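Search products Enter keyword or part no. Go

Munell Solar Control Window Film

Munell is a self-adhesive film for the inside face of single or double glazing. It cuts glare and UV while keeping the view out. The adhesive is water-activated and reaches full bond in 16 days at room temperature. Do not clean the film before then.
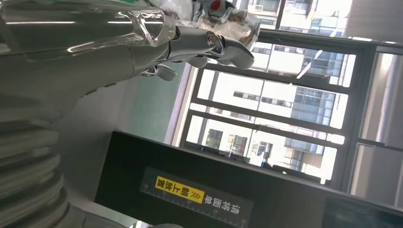 Window light on polished metal.

Supplied on a cardboard core with a release liner. Trim to leave a gap of 2 mm at each edge of the pane. Not for use on wired, textured or cracked glass. Store rolls upright, away from heat.

Warranty: 10 years, indoor use. Samples and cut lengths ship from our Covelthorpe warehouse.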